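Flat, Level and Still: What a Work Surface Has to Do

A table top is rarely as flat as it looks. At the Kestitz test house, Wekesa Rashidi lays a steel straightedge across each sample in 6 positions and records the largest gap with feeler gauges. On a new board the gap is usually a fraction of a millimetre. After a winter in a heated room it can be several times that.

Most of the movement comes from moisture. A board sealed on its upper face only will take up water from below, and the underside swells until the top dishes. Sealing both faces slows this down — it does not stop it.

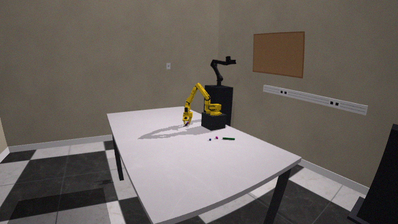

Legs matter as much as the board. The Olik frame tested in January was loaded to 128 kilograms at mid-span and left for 300 hours. Sag under load was within the maker's limit, but 3 millimetres remained once the weights came off. Arnar Lykkegaard, who designed the frame, puts this down to the bolted corners, where the holes were drilled oversize to make assembly easier.

His revised version uses a closer fit and a longer rail beneath the front edge. Sideways sway is now lower at every height setting. Assembly takes longer, and the bolts must be tightened again after the first month of use.

Levelling comes last. Adjustable feet should be set with the table loaded, starting from the lowest corner, and checked along both diagonals.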